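Magazine > Features > Robotics Software

Teaching Two Hands to Agree

The planner at Kudon used to treat a pair of grippers as two separate problems. Each got its own goal, its own path and its own clock. Nimal Khan, who leads the software side, spent most of last year pulling that apart.

The replacement is called Stindance. It takes demonstrations that people record with hand-held grippers and turns them into a single timeline for both hands. Before any of that can happen, the software has to work out where each gripper was at every moment, using only the cameras mounted on the tools.

"Tracking one is fine," Khan says. "With 2 you get drift between them, and a tiny drift is enough to make one hand close on air." 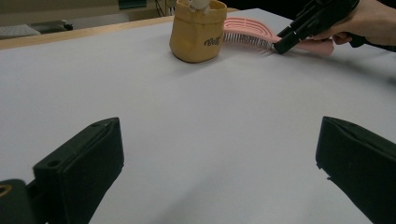
A pink hairbrush held in one hand-held gripper, seen from between the fingers of another.

Plain surfaces make the job harder. A white tabletop gives the tracker very little to hold on to, so Stindance leans on whatever sits at the edges of the view, such as table borders, cables and floor. When the other gripper is visible, its outline is used as a second check on the distance between the hands. If the two estimates disagree for too long, the recording is flagged and a person looks at it.

The current training set holds 3,677 recordings. Khan's team replays each one in simulation before it reaches the learning code, and any path the real arms couldn't follow is dropped. Most of the rejects come from people twisting a wrist past 90 degrees while reaching across the table.

Hairbrushes have been a nuisance for the perception model. Thin bristles confuse its depth estimates, and the first version often placed the head of a brush well below where it should have been. The fix was to fit the handle first and work forward from there. It runs slower, and Khan would like that time back.

The next release, planned for August, will let an operator scrub through both camera views together and correct the timing by hand. At present that still means editing a text file.

Related
Farnusis rewrites its motion planner
Inside the Tatlı simulation tools
When should a robot ask for help?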